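**Teleop demos in sim: gripper closes on nothing, policy learns it**

*posted by trikholm_user, December 17, 2023*

I am recording pick demos by remote control in Skisville with the Bralletti arm model. 254 of 500 are done. In 17 of them the fingers shut beside the object, and the trained policy now does the same. Do I delete those, or record more and hope it averages out?

**jin_fan**

Delete them. Also lower your stick gain – the default is far too fast.

**Bralletti**

Don't delete the whole episode. Trim from the point where the approach goes wrong and keep the rest if you recovered.

The cause is usually depth. With one wrist view, operators line up left and right well and misjudge distance.

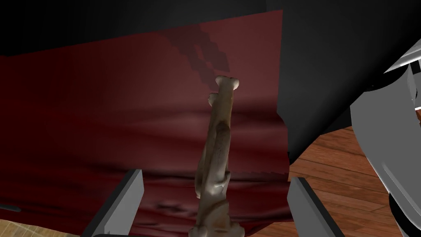 My own rule for wrist-view demos is to stop before closing and check three things: finger angle, clearance on both sides, and what part of the object lies in the gap. Long irregular objects are the worst. With a bone like this one, the lower shaft is between the fingers and the knobbed end stands well clear, so I would judge the gap by the shaft and ignore the tip. Blocky shadows, as on the red cloth, are no use as a depth cue either.

**jin_fan**

Fair, trimming is better. Episode 255 onwards, use a second view.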